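Student Robotics Project, Mathur Workshop
Notebook entry, Tuesday, March

Present: Jitendra Pal, Archana Negi, Sushil Jaiswal. Supervisor: Sarla Malhotra.

The session was given to the table-clearing task on the two-arm cell. Both arms were homed at the start and the joint offsets checked against the values Archana Negi entered last week. The left elbow required a correction and was homed again.

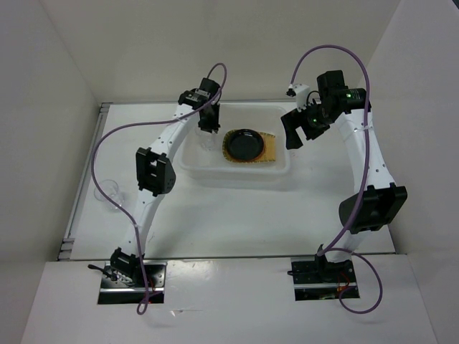
Six trials were recorded before the break. The step limit was raised from 200 to 2000, as the shorter limit had been ending trials early. Sushil Jaiswal will enter the results in the Jinar log.

Outstanding items:
Gripper closing speed — to be agreed with Grażyna Dudek before the next session.
Spare cable clips to be ordered.
Trial 6 to be repeated; the log file was not saved.

Cell powered down at 5:40 p.m. J.P.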